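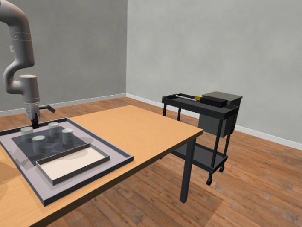 Departamento de Evaluación de Efectores — Proyecto Dovunau
Incidencia 178. Estado: abierta. Responsable: Leobardo Villaseñor.

Se comunica que, en la comparación de las pinzas Callby y Âu sobre el entorno simulado, la pinza Callby no completa el cierre sobre los cilindros de la alfombrilla. El fallo se registró en 25 de 60 intentos.
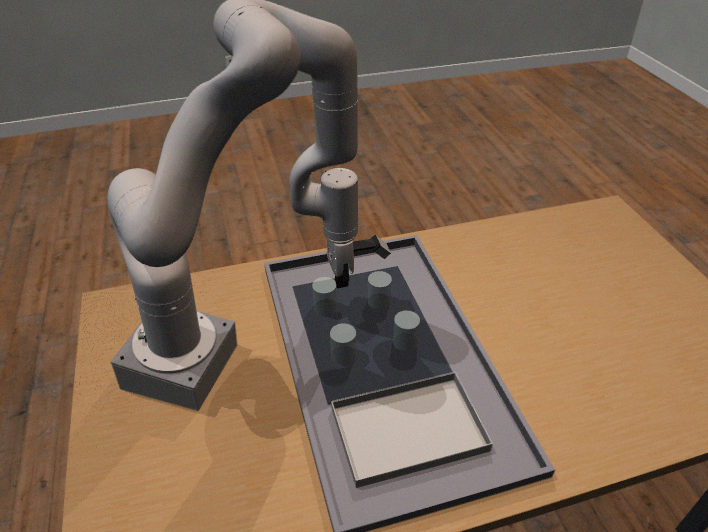

La solicitante, Songül Dağdelen, confirma que la posición de la bandeja no se ha modificado desde marzo. Se descarta, por tanto, un error de colocación.

Actuaciones realizadas:

1. Revisión del controlador Clovstead. Sin anomalías.

2. Revisión de la vista de muñeca, con los dos dedos casi juntos ante un cilindro translúcido. La consigna de apertura llega con retraso — 36 ms respecto de la pinza Âu.

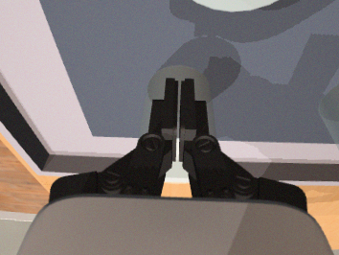 3. Repetición de la serie con la consigna adelantada. Asignada a Ye-seo Do; pendiente de resultado.

Se ruega no alterar los parámetros de contacto hasta nuevo aviso.

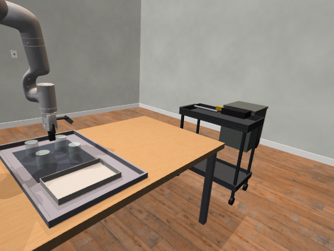
¿Puede seguir utilizándose la pinza Âu mientras la incidencia permanezca abierta?
Las series con la pinza Âu continúan según lo previsto, previa comunicación a Kidus Jemal.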